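Fernwood Hall kitchen: safety check before hire
Checked February 5, 2025. Next check due before the spring lunches start.

Key: OK, Watch, Act. Comments are under each item where there was something to say.

1. Way in and way out
Back door opens fully from inside without a key: OK
Fire exit sign lit: OK
Corridor clear: Act
Folding chairs were stacked along the left-hand wall again. They leave a gap you can walk through but not one you could get a wheelchair through. Moved to the store for now.

2. Fire
Fire blanket in its holder by the cooker: OK
Extinguisher pin and seal in place: OK
Heat alarm tested: OK
Extinguisher service label is faded and the date is hard to read. Ask Metmont for a new one when they come.

3. Electrical
All sockets fixed firmly to the wall: Watch
The double socket next to the urn moves slightly when a plug is pulled out. Not cracked. Tighten before the next booking.
Cables undamaged: OK
Everything on the 230 volt supply has a test sticker: Act
The Rudd toaster has none. Taken out of use and put on the top shelf of the office until it has been tested.

4. Fridge and freezer
Fridge at or below 5 degrees: OK
Freezer at or below minus 18: OK
Door seals clean: Watch
Black marks in the bottom fold of the fridge seal. Wiped, but it will want doing again.
Leftover food from earlier hires: Act
Two tubs with no names or dates. Thrown away.

5. Small equipment and worktops
Knives in the rack, blades covered: OK
Chopping boards: Watch
The red board is deeply scored on one side. Replace it this year.
Scales: Watch
Platform to be wiped before and after use, and nothing left standing on it between jobs.

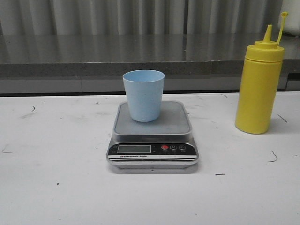
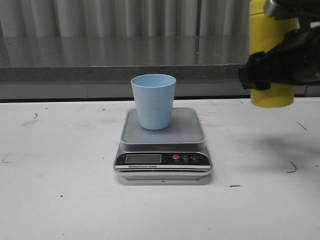
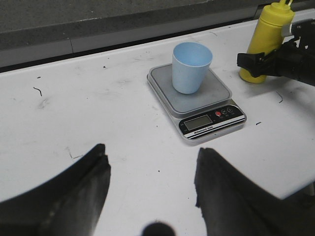

Blue cup on the scales.

Comment received from the Nenby lunch group: could the rule about scales be put on the wall as well as in the hire pack, as most of our helpers have never seen the pack. We would also like a note saying which unit to weigh in. In January one batch of scones was made up from a recipe in ounces and another in grams, and neither came out well. A small card would do.
Reply: agreed, card to go up beside the hand basin.

6. Hot water and sinks
Hand basin has soap and paper towels: OK
Hot tap warning label in place: Act
Label missing. The water at the big sink reaches scalding heat if left to run. New label ordered.
Waste pipe under big sink dry: OK

7. Floor
No loose tiles: Watch
One tile by the cooker has lifted at the corner. Taped for now, needs fixing properly.
Mop and bucket put away empty: OK

8. First aid
Box on its hook and sealed: OK
Blue plasters: 23 left, pack of 40. Enough for now, reorder at 20.
Burn gel in date: OK
Accident book present, pen attached: Watch
Book there, pen gone.

Jobs carried over from last time: the extractor filter still needs degreasing, and the light over the larder door still flickers.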